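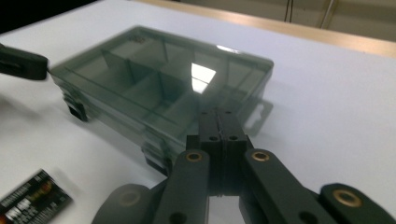 Tinted divider boxes for small fasteners
Hardware storage board, 9 replies

nkazmi
Moving the M2 and M3 stock out of bags. The box is smoky gray, clear enough to see through, two upright dividers inside, one latch on the short end and one on the front, hang tab on one end. Before I buy 23 more, is the tint a problem for reading labels inside?

rutier_b
Yes. Black oxide screws vanish in gray plastic. Buy clear.

flekness
Disagree. I keep 4000 resistors in tinted boxes and label the lid. Dividers are the weak point. Check the gap under each one before loading washers. 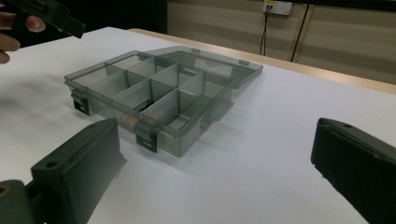 The lid on mine folds back flat on the bench, so a lid label is upside down or out of reach while I pick parts. Front wall is better, between the latches.

nkazmi
Front wall is shallow. 9 mm tape fits, one line only.

rutier_b
One line for eight compartments is not a label.

Boonsong Sitthichai
Number the compartments and keep a card in the drawer. We did this at Chuensuk in May – 4 boxes to a drawer, no text on the box except its number.

flekness
Cards get lost.

nkazmi
Going with numbers on the front and a spreadsheet. Washers stay in bags until I have measured the gap.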